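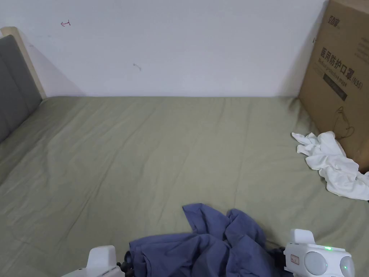

Smoothing a fitted sheet on a bed set against a wall

Time required: 15 minutes. Tools: none.

1. Clear the mattress. Move boxes, clothing and cables to the floor or a chair.

2. Pull the bed 12 inches from the wall. Hook the two wall-side corners first, then the two open-side corners.

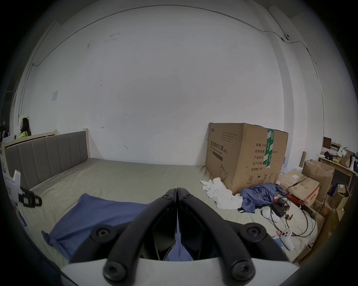 3. Tuck the elastic at least three inches under the mattress on all sides. Start at the headboard and work toward the foot.

4. Press creases outward from the center with the flat of the hand. Diagonal wrinkles indicate uneven tension; re-seat the corner they point to.

5. Push the bed back and check that the sheet has not ridden up on the wall side.

Last revised 17 January 2024, Yae Higuchi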